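Stascombe desk stand, pole and collar set

Product page, Gilex small fittings. Text by Suha Mansour, last changed 2024-11-28.

The set is for a small desk stand: one pole, one collar and one screw. We sell it complete, and also each part alone for people who lost or broke one.
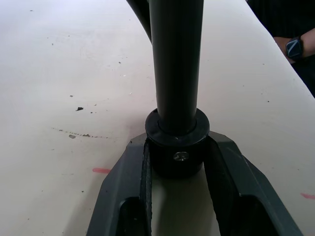

Black collar, small silver screw.
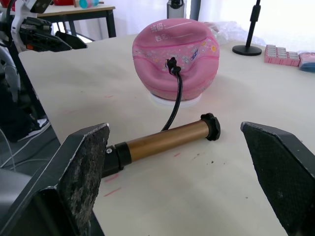

A stand of this kind depends very much on its collar. If the collar is good, the pole stays where you put it, and you can change the height without any special tool. The screw is at the side of the collar and has a cross head, as you see it on the black rod, so a normal Phillips screwdriver from the kitchen drawer is enough. Please turn it only until you feel resistance. The collar is plastic and does not like force.

Colours: the pole comes in matte black or in bronze. The bronze tube has a black knob with ribbed edge, which is more comfortable for fingers when you adjust often.

Lengths: 14 cm and 17 cm. Both fit the same collar.

Maximum load: 80 grams. For a heavier lamp or a tablet, please look at our Tilleser series.

Spare screws are sold in bags of 4. In August we changed the screw to a slightly longer one. The old screws still fit the new collars, but the new screws do not fit the Hattar collar.

Cleaning: a soft, dry cloth. Do not use oil on the pole, or the collar will slide down.

Orders and questions about spare parts go to Helge Lie in the parts office. Please write which colour and which length you have, and if you need the knob too.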